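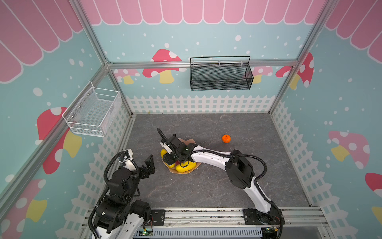

Right arm down at the plate, left gripper open and waiting.

Search products Enter keyword or part no. Go

Grippers & End Effectors > Two-Finger > Bench-Scale Arms

Stunen Two-Finger Gripper, Standard and Long Reach

Print this page | E-mail to a colleague

If you've been running a pair of small arms for any length of time, you'll know the feeling of having a perfectly good arm let down by the last ten centimetres of it. The joints track nicely, the controller behaves, and then the fingers arrive at something small and smooth and shove it across the floor of the cell. We had a lot of that with our older fingers, and it's the whole reason we went looking for the Stunen and ended up stocking it (after rather more afternoons of fiddling than Vasanthi would like me to admit to!).

The Stunen is a black two-finger parallel gripper for bench-scale arms. It comes in two finger lengths on the same body, so you can swap fingers with a hex key and keep your mounting, your cable and most of your calibration. The body weighs 416 grams with standard fingers fitted. Maximum opening is 108 mm on the long fingers and 73 mm on the standard ones, and our advice to most people is to buy the standard set first and see how you get on.

How we tried it

Vasanthi Krishnan looks after our demo cell, and she likes to test on things with awkward shapes. Play food has been a favourite of hers for years. The wavy-edged plate is a good honest test, as the gripper has to come down over the rim without clipping it and close on one item while its neighbours are pressed up against it. A toy tomato on the open floor is a different job altogether: plenty of room to approach, but it's round, and it will happily roll away from a finger that touches down a moment early.

We ran the Stunen against the Totby soft-pad gripper, which we also sell and still like very much. On single round items the two were hard to separate. The Totby is more forgiving if your approach angle is a bit off, and if you're new to teleoperation you may well find it the kinder of the two. In a crowded plate we preferred the Stunen. Its fingers are slimmer at the tip and you can work them down between two items that are nearly touching, where the Totby's pads tend to bring the neighbour along for the ride. The pads do wear, too, so budget for a spare set.

Wrist cameras

Both finger lengths leave space for a small camera module near the wrist, and we'd encourage you to fit one. With the long fingers you'll want to tilt the module down a little further, otherwise the tips sit too low in the view and you lose them just as they close. Sheldon Kennedy wrote up his bracket settings for the Jarum controller and we put a copy in the carton with every gripper. They're a starting point, and you'll want to nudge them for your own lens.

A word on cables

Please leave a generous loop at the wrist. I know it looks untidy, and everyone's first instinct is to pull it snug and tie it down, but a tight cable will tug on the gripper at full wrist rotation and you'll spend a Wednesday blaming the controller (we did). A curl above the body, with enough slack to turn both ways, is what you're after. Further down, a slotted cable tray along the base rail keeps the rest out of the arms' way.

Controllers

Tested here with the Jarum and with the Nair four-axis board. The Jarum gives you force limiting straight out of the box. On the Nair you'll have to set the current limit yourself before the first close, so do have a read of the sheet first. We start at the lowest setting and work up.

What's in the carton

Gripper body
Standard fingers, one pair (long fingers sold separately)
Wrist cable and 4 mounting screws
Hex key
Sheldon's camera bracket notes

Left-hand and right-hand arms take the same gripper, so a two-arm cell needs two of the same part and one set of spares will do for both. If you're not sure whether your mounting flange will suit, send us a photo and a couple of measurements and Vasanthi will have a look. She's usually at the bench until four, and she's very happy to talk fingers.

Filed under: Grippers, Two-Arm Cells, Teleoperation, Staff Tested

Print this page | E-mail to a colleague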